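**Galtden, July** – The Bravow Centre has reopened its ground-floor activity room following a month of redecoration and refurnishing. The room, which is used for table-based sessions in pouring, stacking and clearing away, now has white tables with rounded corners, light wire-framed chairs and a full set of plastic cups and beakers.

The works were paid for by a grant of £4000 from the Brondosow Fund. The greater part was spent on the furniture, with £500 set aside for tableware and storage. The patterned grey carpet tiles, laid when the building first opened, were found to be in good order and have been kept.

Sessions are held at a single table, with one person seated and the items to be handled placed within reach. Clear and pale-coloured cups are used in preference to glass, and coloured liquid is preferred for pouring work so that the level can be read easily from across the table.
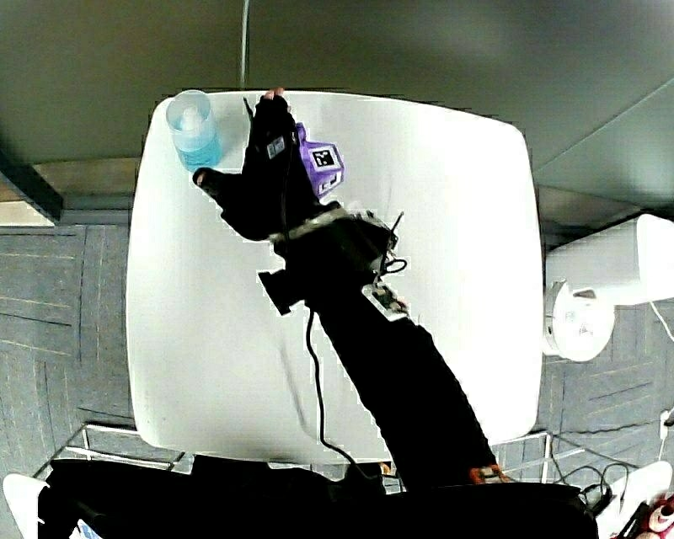

The centre received 143 responses to its spring survey of those who use the room. Many asked for tables without sharp corners, and a good number asked for a plain white top, against which small items can be found quickly. Both requests were passed to the supplier, Wi, and form part of the final order. The old tables have been offered to local schools.

Opening hours are unchanged. The room may be booked from 9 am, and the last session of the day ends at 4.30 pm. Those taking part are asked to leave cups rinsed and standing upside down on the rack by the sink – the cupboard above it is for dry items only. Spills on the table should be wiped up at once with the cloths provided, and spills on the carpet should be reported to the front desk.

A further order of 1000 cups will be shared between the activity room and the dining hall. Delivery is expected before the autumn programme begins, and until then the two will continue to draw on the same stock.

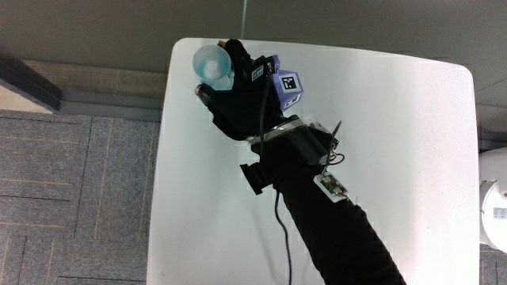

**May groups bring their own cups and beakers to a session?**

Groups are welcome to do so, provided that the items are plastic and are taken home the same day. Glass and china may not be used in the activity room, although both remain available in the dining hall.

Booking forms for the autumn programme can be collected from the front desk at Galtden. Completed forms should be returned there by the end of the month.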